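**Padded coif under a kettle hat: how thick?**

**vondelholm_pikes** (31 Jul 2022)
I'm sewing an arming cap for a mid 1400s kettle hat and can't settle on the layers. My pattern says 16 layers of linen, which seems like a lot. Has anyone worn one that thick?

**Tremik**
Too thick for a cap. That count is for a standalone jack. I use two layers of linen with wool batting between them, quilted in narrow channels, and I've had no trouble with it.

**leroux_linen**
I don't agree. Batting packs down after a season and you end up with nothing at the crown. Stacked linen keeps its shape. Mine took a whole weekend to stitch, but I'd make it the same way again.

**Tremik**
Mine is on its third season. Maybe you fight more than I do.

**vondelholm_pikes**
Would either one fit under a hat with a 2 inch gap all around? The liner is riveted in and I'd like to leave it alone.

**Ya-wen Yen**
With a riveted liner I'd go thin. Measure with the liner pulled tight first. There's a good article on surviving caps in the Vedano newsletter, with stitch spacing and a cutting layout.

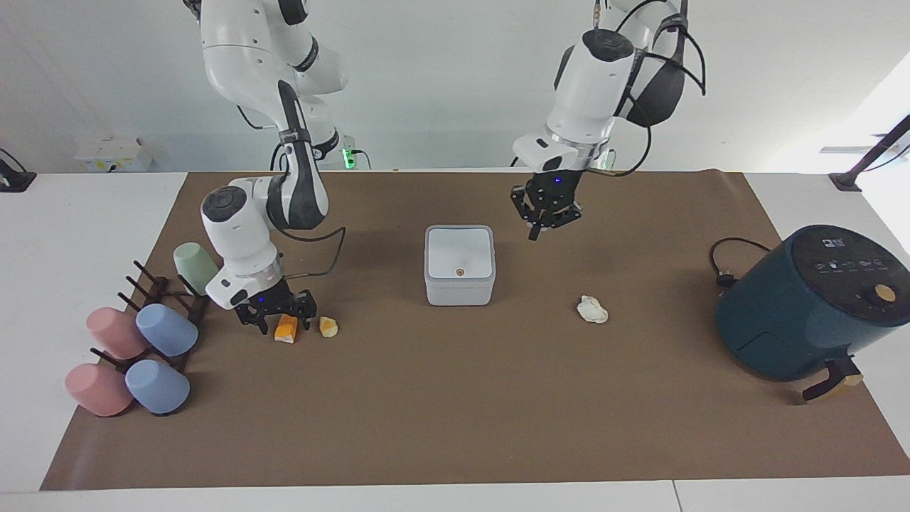
*Two robot arms over a mat with a cup rack and an air fryer*

The pages are numbered straight through the year. The layout comes a few pages after page 450.

**leroux_linen**
I have that article. The spacing is fine, but the author only looked at two caps, so I wouldn't treat it as a rule.

**vondelholm_pikes**
Thanks. I'll try the thin one first and keep the leftover linen.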